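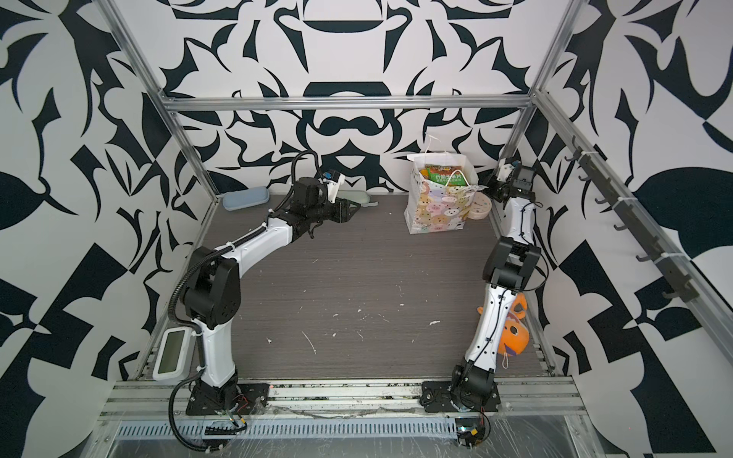
# Kiltell cell: setup and upkeep meeting

November, Skaltanel workshop, start 8:30

## Left arm

- Wires under the mounting plate get proper strain relief. Kinnear clips fit the front rail, and we have 18 in the drawer.
- The hose loop over the shoulder stays. Full reach with no snagging in 110 cycles, which made everyone very happy!
- Blank screen on the base housing: check its supply first, then the connector.

## Right arm

- Connector board below the base plate moves to a bracket. Jerkemow is sending 2, so we keep a spare.
- Camera bolts to be marked with paint pen after the next calibration.
- Plush toy stays on the arm. Carried, with applause.

## Floor and enclosure

- White specks on the floor panel, worst near the center. Vacuum before each session, then a damp cloth.
- Hook rail: replace the zip ties with T-nuts. Great spot for it, so same height please.
- Leaf pattern walls approved for the second cell too. We love them.

## Next

Wiring first, calibration after. Meet again at the cell, 8:30.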